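Replacement Power Adapters Should Be Sold by Their Numbers

Opinion, by Inmaculada Llorente

A laptop power adapter is described by four facts: output voltage, maximum output current, connector size and connector polarity. Many listings give one of them in the title and leave the others to a drawing. The rest of the title is filled with laptop model names. I think this is the wrong way round, and that sellers should be made to change it.

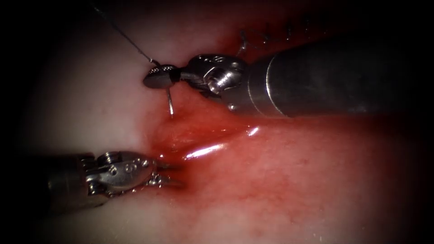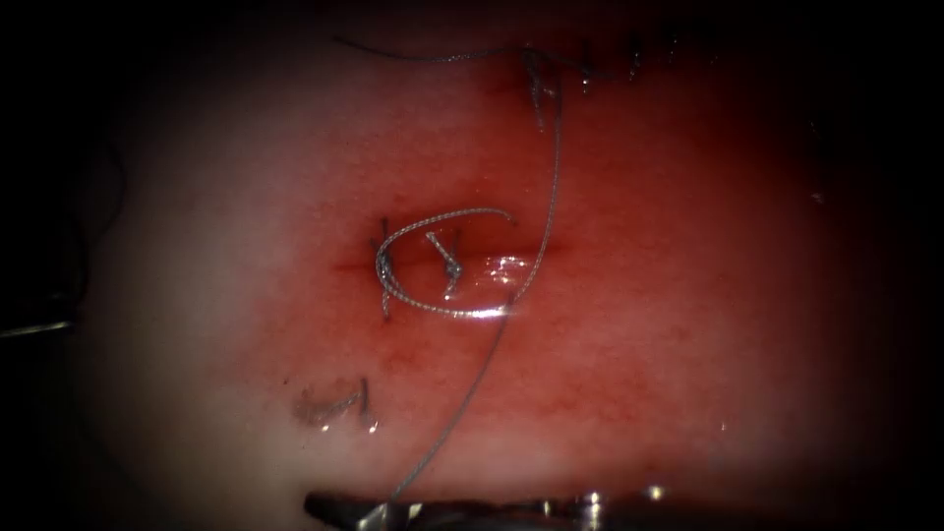

Can a replacement adapter have a higher current rating than the original?
A higher current rating is fine as long as the voltage, connector and polarity match. The laptop draws only the current it needs, and the rating on the adapter is the most it can supply. A lower rating is the one to avoid.

The model list is the root of the problem. I keep a spreadsheet of adapter listings, which now has 1,417 rows, and the longest title in it names 37 laptops. A model name is a poor key. The same laptop name is often sold in several builds, one with a basic graphics chip and one with a fast one, and the two can ship with different adapters. A buyer who matches on the name alone may get a unit that fits the socket and is rated too low for the machine.

What happens next depends on the laptop. Some run at reduced speed. Some run normally and drain the battery while plugged in. Some show a warning at startup and refuse to charge. The adapter itself runs near its limit for hours, and its capacitors age faster for it. Very little of this gets reported as a wrong part. It gets reported as a slow laptop or a bad battery, and the owner pays for a battery.

The listing could prevent most of it with one line of text. Datik, a small parts shop I have bought from for years, prints that line at the top of every page: volts, amps, watts, outer and inner diameter of the plug, center positive or negative, data pin or none. The model list comes last, in small type. Wodileck does the opposite. Its pages open with a block of model names and give the plug size as "see photo." I have returned two adapters to Wodileck. Both had the right voltage and the wrong inner diameter, and one of them went into the socket far enough to make contact when held at an angle. A loose fit like that can arc and burn the jack, and on many boards the jack is soldered down.

The data pin deserves more space than it gets. Several laptop makers put a third contact in the plug, and the laptop reads the adapter's rating through it. An adapter with no working signal on that contact may still deliver the correct voltage, and the laptop may still decline to charge from it. Sellers know this. A title that says "replacement for" and omits the data pin has left out the one thing the buyer can't measure with a ruler.

The usual objection is that buyers don't know their numbers and search by model. I accept the second half. People do search by model, and listings need model names in order to be found. But the numbers are printed on the label of the old adapter, and usually on the underside of the laptop as well. A listing that says "check that your label reads 19.5 V" costs the seller nothing. When Masanja added such a line in May, its support desk told me that fit questions fell, though it wouldn't give me a figure and I can't offer one here.

A second objection is that USB-C will end the matter. It will end part of it. Under USB Power Delivery the adapter and the laptop agree on a voltage before full power flows, so the polarity and diameter problems go away. The wattage problem stays. A 65 W charger will plug into a laptop that wants 100 W, and the listing still has to say which one it is. Cables add another rating to check. Barrel plugs will also be in use for as long as the laptops that take them, and plenty of those are still on desks.

My proposal is narrow. Marketplaces already require certain fields before a listing goes live. For power adapters they should require volts, amps, plug dimensions, polarity and data pin, and should reject titles that list more than a handful of models. Skornance, which handles 2,000 adapter listings, could do this with a change to one form. I wrote to them on 15th December and received an automatic reply with a ticket number.

Until then, read the label on the old unit and keep the old unit until the new one has been checked against it.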